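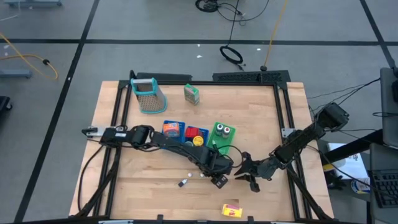
The two-arm table with the grocery task laid out, Bornelham workshop.

Student Robotics Club, progress report to the Prollenov Fund
Wed 5 February
Prepared by Sharon Kinyua, club advisor

Where we are

The first half of the grant year is over and the club has two working arms, which is the number we promised. They are mounted facing each other across one table. In the application we described them as "collaborating." At present they take turns, with the manners of two people reaching for the same elevator button.

The task is unchanged from the proposal: sort small household goods into baskets and trays, one arm passing to the other when an item is out of reach. The students picked the goods themselves, on a budget, from what was in their kitchens. That is why the set includes a box grater. It has holes, a handle and a shape no gripper seems to enjoy, and Juraj Doležal has argued successfully for keeping it in as the hard item.

What works

Single-arm picking of boxes and cartons is reliable enough that the students have stopped filming it to show their parents. Placing into the blue baskets is good. Placing into the green tray is fair, with a tendency to let go early.

Zuzana Koubek rewrote the homing routine over the winter break. The arms used to start each session by visiting the far corners of their reach at some speed. They now wake up slowly, and people stand closer to the table as a result, so we have added a line on the floor plan and a rule to go with it.

What doesn't, yet

Small bottles. They tip over, and once on their sides they roll toward whoever is least ready. Caps are worse. Alžběta Charvát is working on a wrist angle for bottles lying down and has asked that caps be treated as a stretch goal. I have agreed.

The handoff from left arm to right succeeded for the first time in January and has done so again since, though never when I have brought a visitor. The trouble is timing. The receiving gripper closes on schedule whether or not anything has arrived.

Cables also took up two full sessions. Janka Hájek has drawn a routing plan. It is a very good plan and we intend to follow it.

Money

Of the $3,000 awarded, $2,000 has been spent, nearly all of it on the frame, mounting hardware and replacement gripper fingers. The one line over budget is shipping, by $190, after the first set of brackets went to Tustport and stayed there. The supplier has declined to see this as their problem. I would like to cover the difference from the travel line, as the spring meet turned out to be closer than we thought, and need your approval in writing.

Attendance

Steady on Tuesdays. Thursdays compete with basketball and lose.

Next

Bottle picking by the end of March, caps if Alžběta relents. Handoff in front of a witness before the Karakaya meet, where we have entered the open table category. The final report comes to you in July, with the full task log and whatever the grater has taught us.

If someone from the Fund wants to visit, any Tuesday after school is fine. Please let me know the week before so we can find the floor.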